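The arm in the back room at Wainwright still has no hands. Give it till February, says the crew, four people and a kettle in a shared shop behind the Nernthorpe bus depot. They call the thing Brudeo. Cost so far, 1371 dollars, most of it motors.

So for now it lives in software. A brown table, a window, a little yellow clock, a big dark ball in front. Every evening the code gets another go at working out where the ball is. 2907 runs logged when I visited, and the log file is a mess – no dates on the first 40.

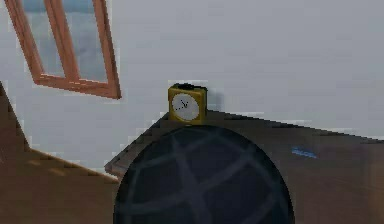

Jalavska thinks they should have bolted the real arm down first and simulated later, and told me so twice over the noise of the drill press. Motors lie, was the complaint, and code never finds that out untill something snaps.

Fair point. The shoulder joint has already stripped one gear. New ones are printing now, 25 percent infill, slow. The base plate needs redrilling too – wrong bolt pattern, somebody read the sheet upside down. Shop closes at ten and teh printer is only half done.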